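Search this site Go

Koseck fits out Sestby workroom with panel walls and wood-grain tables

20 September 2018

Furniture maker Koseck has completed the fit-out of a small workroom at its Sestby premises, using the table and wall panel ranges it intends to offer to schools and small workshops from November.

The room is built around a broad table with a medium brown top. The wall behind it is made up of plain white panels, set edge to edge with narrow dark joints and turned at the corner to close off the side of the bench area. No shelving or hooks have been fixed to the panels.

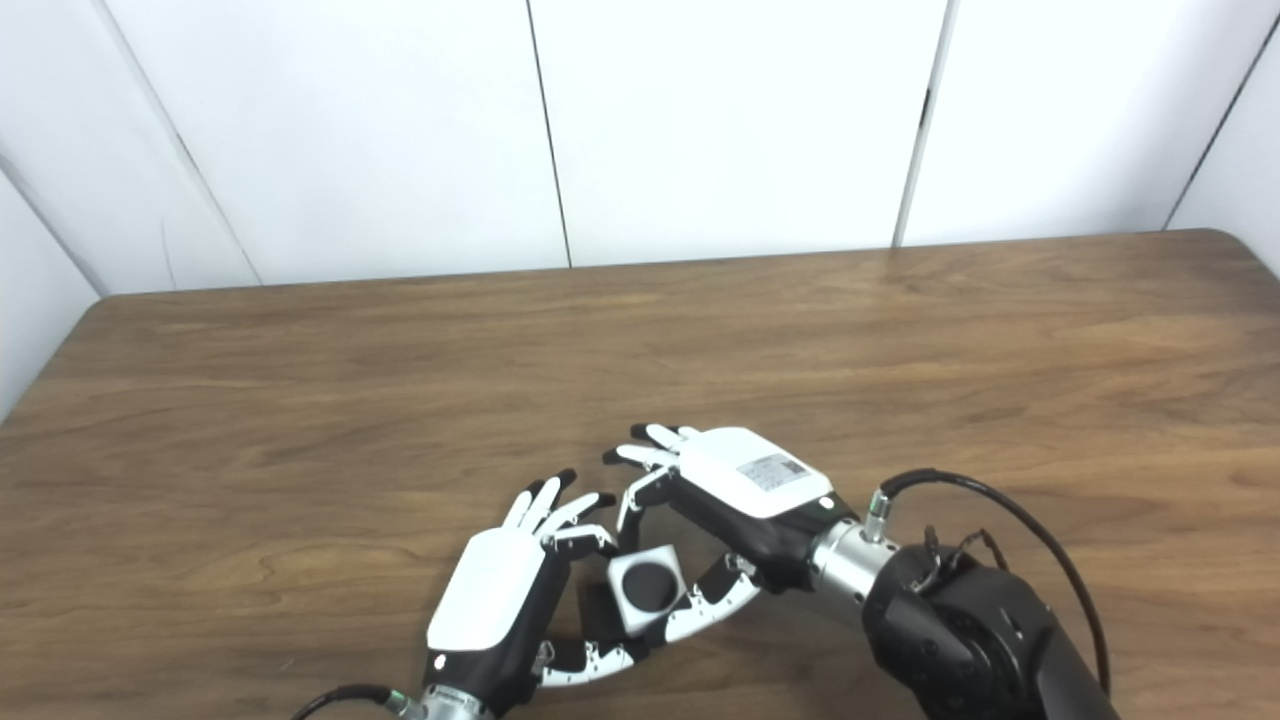 The table and panel wall at Sestby, with a small white cube sitting on the top.

Guilan Peng, who drew up the layout, said the panels had been left matt to cut down glare on the work surface. "Gloss white looks clean in a brochure, but it throws light back at whoever is working there," Peng said. "We tried both finishes and kept the matt."

The panels stand on their own feet and are joined by clips at the back. Koseck gives a fitting time of 30 minutes for a wall of this type, with two people and no drilling. A panel can be taken out and replaced without moving those on either side, provided the table is first pulled forward.

The grain on the top runs from left to right, along the back wall. According to Peng, an earlier version had the grain running front to back, and users found it harder to line up small parts by eye. The surface is finished in a mix of lighter tan and darker brown streaks, and the same pattern will be used on all tops in the range.

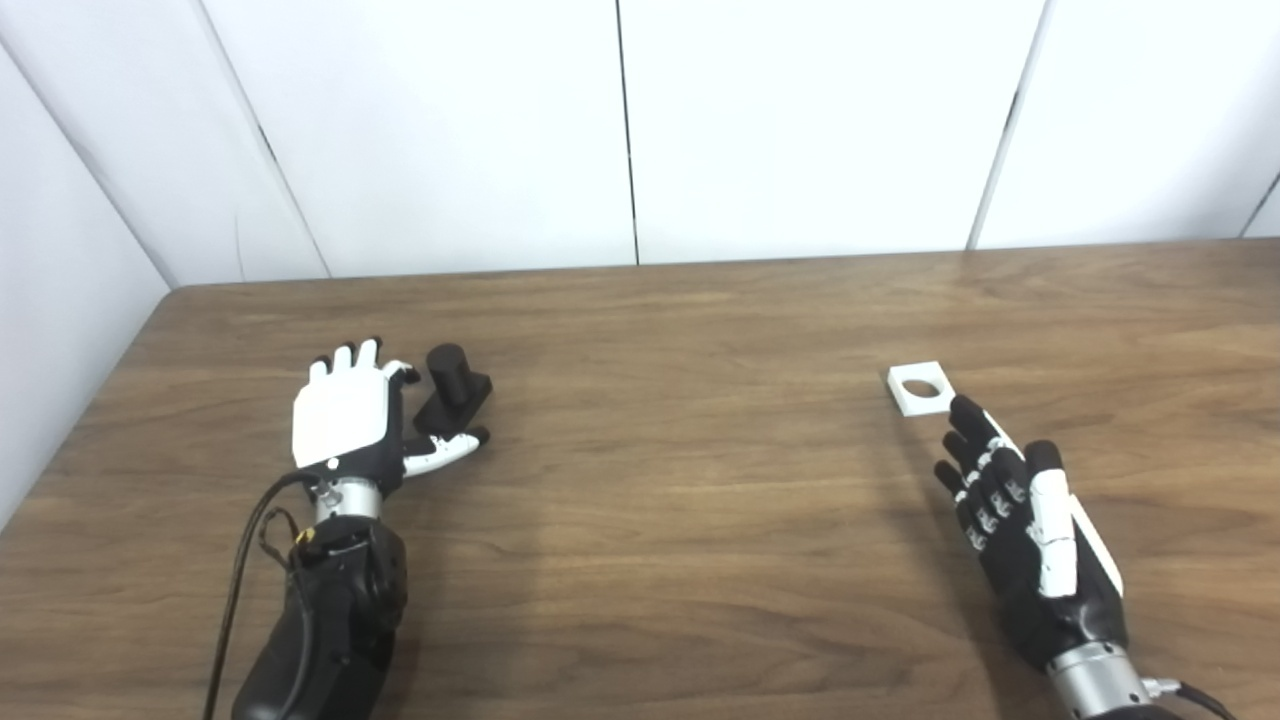
Horizontal grain on the table top, with the white back wall behind.

Corners on the far side of the top are rounded. The company said this was changed after complaints from customers who moved tables between rooms and chipped the square corners on door frames. Tops already delivered with square corners can be returned to Sestby for reshaping, at a charge that has not yet been set.

The room will be used for handling small parts. Peng said light, pale items were chosen for the first period of use, as they show up well against the brown surface.
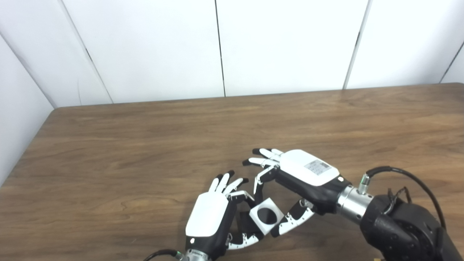 Small white cube with a round black opening, held just above the table.

Koseck will supply the tables in 3 lengths under the name Rorkden. The panels will be sold separately as Xue and carry a guarantee of 10 years. Prices are to be published in November. Orders placed before then will be held at the current list price, and delivery is quoted at 4 weeks.

We use cookies to improve this site. By continuing to browse you accept our cookie policy. Accept

Contact us | Copyright 2018 | Back to top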